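Household chore robots

A household chore robot is a machine that does housework with an arm or two, the sort of job you'd otherwise do yourself after dinner. I've kept this entry up for a while now, and the question I get most is whether they can do it yet. Sort of! Floors are the easy part (flat, and you can bump into things all day long). Dishes, laundry and tidying are where it gets messy.

Dishes are my favorite test. A plate is smooth, it's stiff, and it doesn't care which way round you hold it, but a rack wants it at one angle, in one gap, without knocking the neighbors. People do that by feel while talking about something else. Machines mostly do it by looking, and with metal rods and narrow slots close together, plus a shiny fitting or two, there's a lot to get confused by.

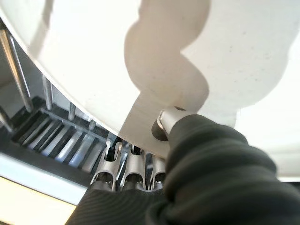 Can I buy a robot that does all my housework?
Stores sell machines for single jobs, mostly floors, and an all-rounder is still a lab project.

Ingrid Park ran the Nimgate kitchen trials, which I followed closely, and her team logged 214 attempts at loading and unloading in one December. The arm managed 65 of them without a person stepping in. I thought that was pretty great, my brother thought it was terrible, and we're still arguing.

Shop floors are further along. Kovbridge has a line where 2 arms move 2,000 parts a shift, but the parts are all the same and they always arrive the same way up – my kitchen has never once worked like that.

See also: Traltano gripper, laundry folding, robot vacuums

Last edited October 15, 2023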